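Section 4: Your first shift in the practice room

If you've come straight from section 3, you'll have Gelis installed and your headset or monitor paired. Well done, that was the boring half! This section gets you running a tidy-up job in simulation before you touch the real line at Flamska.

A word on why we do it this way. When Cesa brought in the first machines, I was on the returns bench, sorting books and bits of homeware by hand, 188 items on a decent shift. Most of us thought we'd be shown the door. What changed was the job itself: I lift far less now, I watch a screen far more, and my back is happier than my eyes are. You'll probably grumble about the same things I did.

Before you start

You need your staff login, a mouse with a wheel and 28 minutes without interruptions (turn your radio down, I mean it).

1. Open Gelis and pick Practice from the left-hand menu.

2. Choose the room called Gál. It loads slowly the first time, so put the kettle on.

3. Press Reset once. Pressing it twice wipes your saved view, and yes, I've done that more than once.

4. Move the view with the mouse until you have the low table in front of you.

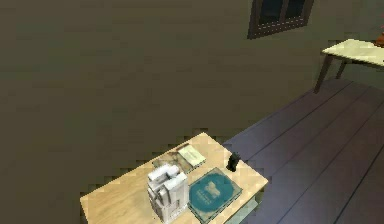
Author: Line trainer, returns and sorting
January 8, 2019

5. Click the teal book on the table to select it. If you catch the smaller beige one further back, press Escape and try again.

6. Type a label and press Enter. Keep it plain: "book, teal" is fine. For anything you can't name, like the small black thing near the right edge of the table, use "unsure". I still can't decide whether it's a mug!

7. Press Save, then Hand Over.

Note: "unsure" doesn't count against you. We had that written into the shift rules in April after a few people started guessing to keep their scores up.

Caution: never practise with the Live switch on. Check that the bar at the top says Practice every time you log in, even if you only popped out for a sandwich.

If the view freezes, wait 2 minutes before you restart. Your labels are kept on the server, so you can carry on from step 4.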